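Notes on the tabletop set, kept next to the files so that whoever opens them next knows what they're getting. Last edited 3/16/24. If you only read one section, read "Known problems".

# Skarar Tabletop: small objects on a cloth mat

## What this is

A collection of short recordings of people handling small household things on a table. Picking up, putting down, turning over, lining up with the edge of a mat, folding the mat. The working title was "everyday tidying", and I argued against it. Most of what's in the files is one person moving one thing a short distance on a table with very little else on it. If that's tidying, my kitchen has been spotless for years.

The set was put together at the Skarar workroom, with a later batch done at Dokar. The two batches are not as alike as the folder names suggest.

## Contents

| Part | Recordings | Notes |
|---|---|---|
| `skarar_main` | 351 | cloth mat on table, mixed objects |
| `dokar_extra` | 201 | same task list, different objects |
| `folding` | 59 | mat only, no objects |

Each recording has a plain text note with the same name. The note says which task was asked for. It does not say whether the task was done, and you should not assume it was.

## Tasks

The task list came from Skitel and was written before anyone had tried it on a real table. We used it anyway. Wording is kept exactly as given:

- `place_center`: put the object in the middle of the mat
- `place_corner`: put the object on a corner of the mat
- `rotate`: turn the object so the other side faces up
- `line_up`: set the object straight with the mat's edge
- `flatten`: smooth the mat with an open hand
- `fold_half`, `fold_quarter`: fold the mat

`rotate` makes little sense for anything round. People did something each time, so the recordings exist. I would leave them out.

`place_corner` doesn't say which corner, or whether the object has to be wholly on the cloth. Some people hung it halfway off. Both readings are filed under the same name.

## Objects

The object list claims variety. I'd call it a drawer somebody emptied. There are light things and slightly less light things. There is nothing that spills, nothing that breaks, nothing sticky, and nothing heavy enough to need two hands. Anyone hoping to say something about clearing a real dinner table should look elsewhere.

Colors are listed in `objects.csv` under whatever name the person typing felt like using. "Pink", "rose" and "light red" are all in there, and at least once they refer to the same thing. I started merging them in January and stopped when I found I was guessing.

Size is recorded as small, medium or large. No one wrote down what those meant. Treat that column as decoration.

## The mat

The cloth mat gets more credit in the original plan than it deserves. The idea was that a plain square of cloth gives every task a clear start and finish. It does, until it moves. It slides when you press and push at once, and it rucks up at the near side when a sleeve catches it. People were told to straighten it between recordings. Some did.

If you are measuring how close an object landed to the center, measure from the mat as it lies in that recording. A position taken from the first file in the folder is no good for the rest.

`flatten` is the one task I trust. An open hand on a piece of cloth is hard to misunderstand. It's also the dullest part of the set, and it's the part people skip.

## Known problems

1. **The table isn't clean.** It has scuffs and little dark specks that look like pen. An early write-up calls the background "uniform". It's a used white table.
2. **Cords are left out.** The plan says the work area was kept clear. That holds if "work area" means the mat and nothing past it.

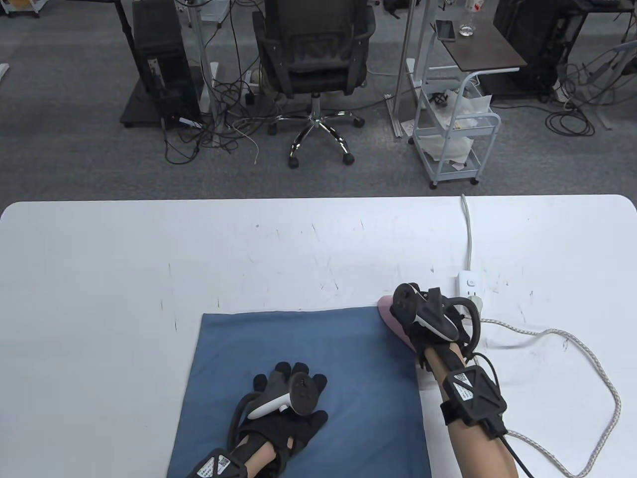
3. **Hands start in different places.** The instructions say to begin with both hands resting on the mat. One hand down and the other already reaching is common. I didn't trim these, as trimming would mean deciding when a task begins, and I don't think the notes support that.
4. **Left and right are uneven.** The right hand does most of the picking up. The left mostly holds the cloth still. The summary from Xie describes the set as "balanced two-handed work", and I'd like to know which files they opened.
5. **Missing notes.** Two recordings in `dokar_extra` have no text note. They're still in the folder, with `_nonote` added to the name.
6. **Same task, different effort.** Some people placed an object and let go. Others fussed with it for a while. There's no label for fussing.

## What I'd use it for

Looking at how people handle small objects on cloth. Comparing ways of smoothing and folding a mat. Practicing your labeling on something simple before you spend money on something hard.

I would not use it for claims about housework, about kitchens, or about how fast anybody tidies. People knew they were being recorded and had a list in front of them. That's a long way from picking things up at home with the phone ringing.

## Folder layout

```
skarar_main/
dokar_extra/
folding/
objects.csv
tasks.txt
README.md
```

`tasks.txt` is the Skitel list, untouched, including the typo in the third line. Scripts depend on the typo. Please don't fix it.

## Changes

- Put the `folding` part in its own folder. It used to sit inside `skarar_main` and inflated the totals.
- Removed the word "realistic" from this file in three places.
- Removed the sample chart, which had been drawn from an older version of `objects.csv`.
- Still open: merging the color names, and deciding what to do with `rotate`.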